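Comparing two gripper models in simulation before you believe either one

Every gripper vendor now ships a simulation model along with the hardware, and every one of them says the model is "accurate." I have stopped taking that on trust. What follows is the routine I use to compare a pair of parallel-jaw models with a wrist camera, before any numbers go into a report. I'll use the Onari and Kenis models, both mounted on the same Lanz arm. You will need an afternoon and a simulator you already know.

Step 1. Fix the camera first

Most comparisons go wrong at this point. People load the first gripper, get a nice view, load the second and nudge the camera until it looks nice too. Now they are comparing cameras. Pick one mount offset behind the fingertips and write it down. Turn off any auto-framing.

Step 2. Look at the fingers with nothing between them

Leave the jaws open and point the gripper at something with a busy texture. Plain gray backgrounds hide a lot. A paneled wall works well for this, with straight edges you can sight along. 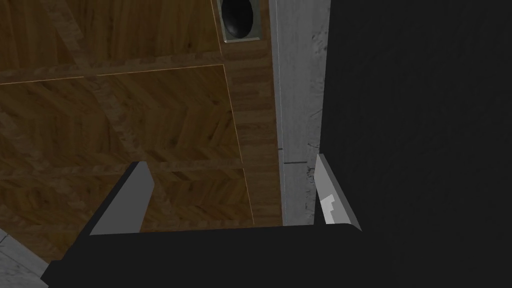 Wrist view with open jaws against the herringbone paneling. Note the stepped notch on the inner face of the right finger.

Check how much of the view the body eats up. A wide black palm may be fine for picking, but it is lost picture if your policy works from images. Check the finger tilt as well. Plates that lean toward each other on screen may be perfectly parallel in the model, so read the joint values and don't judge by eye. I have seen a bug report filed over plain perspective.

Then open the collision mesh. If the visual mesh has a notch and the collision mesh is a plain box, any grasp that relies on the notch is fantasy. Eugeniusz Żak, who maintains our Plornus test scripts, thinks I'm too strict about this. I think he has not had to explain a failed demo to a customer.

Step 3. Move to a flat surface

Next, aim the open gripper at a large tabletop with nothing on it. It's dull, and I would still not skip it. You want to know whether the fingers stand out from the background when the lighting is uneven. 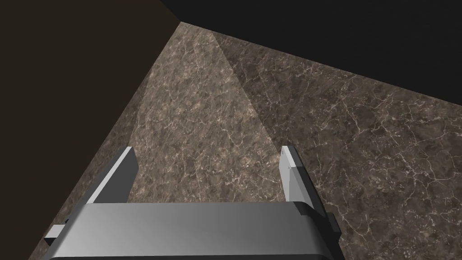
Open fingers over the veined marble. The paler band of stone runs down toward the fingertips, with the darker area to its right.

Pale fingers on pale stone are a fair test of any segmentation step. Run yours on the lit part and again on the shaded part, without retuning in between. If the mask grabs bits of white veining and calls them finger, write that down too. It counts against your vision code and not against the gripper, although sales decks like to blur the two.

Step 4. Run the same grasps on both

Put in your test object and run 30 grasps per model from the same list of start poses. Keep the seed. Change friction only once, and change it for both. In my July runs the gap between the two models was 2 grasps, and I would not buy anything on the strength of that. Roswitha Hauser repeated the set with a different contact solver and the order flipped.

If your results are much further apart than that, suspect the setup before you praise the winner. Look at finger mass, maximum force and whether one model quietly closes faster than the other. One of mine had a force limit almost 12 times what the data sheet allowed.

Step 5. Write down what you did not test

Neither model tells you about backlash, cable drag, worn pads or a finger that somebody bent last spring – and those are the things that stop a cell. I list them at the top of the report, where they are harder to miss.

Keep the scene files with the results, including the mount offset from step 1. When the next version of either model comes out, rerun everything from step 2, even if the release notes say only the visuals changed.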